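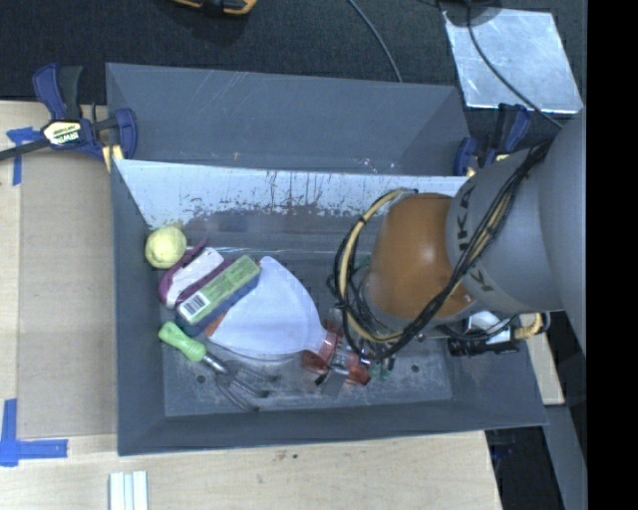

Gray bin on the wooden table.

Dec 1, 2024

I finished clearing out the storage unit this week. I had rented it since the move, and the plan was to keep it for one summer. The bill had crept up to $89 a month and I couldn't have told you half of what was in there.

I started in May and quit after two trips. It was hot, the light in the hallway is on a timer, and I kept opening boxes and reading things. This time I made one rule, which was that no box got opened at the unit. Everything came home first and was sorted in the garage with the door up.

There were 63 boxes. The labels were not much help. I had written "misc" on a lot of them, and one said "desk / not desk." I remember being in a hurry that day but I don't remember what I meant.

Sorting went like this. Paper first, because it is heavy and most of it could go. I kept tax returns for the last seven years, the car title, and medical records. Everything else with an account number on it went to the shredding place on Primov Street, which charges by the pound. Old manuals went straight in the recycling. I kept the one for the furnace.

Books were slower. I took nine boxes to the used bookstore and they bought less than one box's worth. The rest went to the library sale. Floor Visser runs the sale table on Saturdays and she was good about it, though she asked me not to bring any more encyclopedias. I had only brought the one set.

Kitchen things were easy. I have been cooking without them for years, so they went. I kept my grandmother's pie tin and a decent bread knife. The slow cooker went to Nithin Reddy two doors down, who had been borrowing mine anyway - the other one, the one I use.

The photographs I have not dealt with. There are two shoeboxes of prints and a bag of negatives, and I put them on the closet shelf to look at in January. I know how that sounds. At least they are in the house, where it doesn't get damp.

A few things I learned for next time, if there is one:

Rent the van for a full day. I rented it for four hours and paid the late fee.

Buy bins that are all the same size. The old boxes would not stack, and the bottom ones had gone soft.

Write what is in the box on the side, not the top.

Call the storage office before the last day. They wanted written notice, and I nearly paid for December.

I sold the metal shelving and the two bikes for $400 together, to a man who came with his own trailer and was gone in ten minutes. That covers the van, the shredding and the late fee, with some left over. I put it toward the gutters.

The garage still has a row of stuff along the back wall. The electronics recycling drop-off is next Saturday and most of that row is going. The printer is first in line.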